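Uvberg Workshop Boards
Filed under: Kit and service reviews > Grippers and end effectors > Hire and trial
Posted in June by linkage_pin, edited once

Rudunell gripper service plan: worth it after the first year?

linkage_pin wrote:

The free cover on our parallel-link gripper runs out at the end of the month and I have to decide whether to pay for the Rudunell plan. I'd like opinions from people who have had one for longer than I have. The arm side is fine and is not what I'm asking about.

Background. We do household handling work, mostly bedrooms: bedding, clothes, bags, things on top of furniture. The gripper has done a little under 2000 hours. It is the type with a pair of links on each side, bolted at both ends, with the camera looking down over the housing. The plan covers one visit a year, replacement bushes and pins, a camera alignment check, and postage both ways if the unit has to go back to the bench. Price quoted to us was 400 a year per gripper, before tax. Fingers are extra and so is anything they decide is impact damage.

What I can report from the first year under the free cover:

Play at the fingertips went from nothing I could measure to just over a millimetre. Most of it was in the outer links on one side. The visit fixed it and it has stayed fixed so far.

The bolts do back off. We found two loose ones ourselves before the visit. The engineer put thread lock on the lot and told us to check them monthly, and the manual says nothing on the subject.

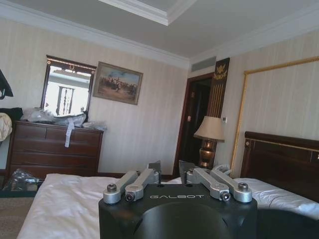

The camera check was the part I thought we would not need, and it made more difference than the bushes. Our offset had drifted enough that grasps on thin fabric were landing short. Pillows and boxed items hid the error completely. After the check the edge of a sheet could be picked up first time far more often, although I did not keep proper figures and won't pretend to.

Turnaround on the one return to bench was 24 days. They had quoted ten. No loan unit was offered until I asked, and then it was a different revision with a different bolt pattern, so it sat in its box.

So: pay for it, or buy a tin of bushes and do it ourselves?

Reply from bushing_grade_b:

Do it yourself. The bushes are a standard size and any bearing supplier has them. I changed a full set in an afternoon with a soft drift and a vice. You need a flat surface, a decent hex key and a torque driver that goes low enough. The plan is priced for people who do not own a vice.

Check the revision before ordering. Earlier links have a shorter pin, and if you put the longer one in, the inner link rubs on the housing.

Reply from coldstart:

Disagree with the above, at least for anyone running fabric work. Pressing in bushes is easy. Getting the two sides equal afterwards is the hard part. We did our own, and one pair closed ahead of the other by a small amount. On rigid parts it made no difference. On a sheet it dragged the cloth sideways at every close, and we spent a week blaming the software.

Rudunell set both sides on a jig. You can make a jig, and I have since made one, but the time has to come from somewhere.

Reply from bushing_grade_b:

That is an argument for a jig, and the jig is three dowels and a plate. It will not cost you 400 every year.

Reply from coldstart:

It will if you count my hours.

Reply from Tolvan:

We went with Granström for service instead. They will take on other makers' grippers if you send drawings. Their turnaround was better than Rudunell's, but they do not touch the camera, so you get the mechanics back in good order and then have to redo the hand-eye calibration yourself. If you already do that in house it's a fair choice. If you rely on the maker's settings, it isn't.

One warning. Any outside work ends the Rudunell warranty on the housing. It's in the terms, near the bottom.

linkage_pin wrote:

Useful, thanks. We can do hand-eye calibration but we have never done it straight after a strip-down. Tolvan, did the offset move much when yours came back?

Reply from Tolvan:

Yes, by more than I expected, mostly in height. Allow a full morning. Do it with the fingers you intend to use, and repeat it once the new bushes have had a few days of work. Ours shifted again slightly over that period and then stopped.

Reply from halfturn:

Two points not covered yet.

First, ask what "one visit a year" means. Ours was booked at their convenience and fell five weeks after the bench return, so the same joints were inspected twice and then left alone for most of a year. They will agree to a fixed gap if you get it written on the order.

Second, the impact damage clause. Bedroom work means headboards, drawer fronts and door frames, and a link that has touched one of those will carry a mark. They charged us for a pair of links on the strength of a scuff. We argued and got half back. Take dated photographs of all the links when the unit arrives and after each service.

Reply from bushing_grade_b:

Half back on a part that costs very little to begin with. Again, buy the spares.

Reply from halfturn:

The links are not sold separately on the current revision. I asked. You buy the whole side.

Reply from bushing_grade_b:

I didn't know that. It was different on ours. That does change the sum.

linkage_pin wrote:

I have asked Rudunell for a fixed service gap, a loan unit of the same revision and a written definition of impact damage. They agreed to the first, said "where stock allows" to the second and have not answered the third. If the answer is reasonable I will take one more year and build the jig in the meantime. If not, it goes to Granström and we do our own calibration.

3 reader comments

welten_user: We have the Welten plan for a similar unit. Dearer, but the loan gripper arrives before yours leaves. The camera check is charged separately.

oddbolt: What torque are people using on the link bolts? The manual gives a value for the mounting plate only.

linkage_pin: @oddbolt I asked the engineer and he would not put a number in writing. I have added it to my list of questions for them.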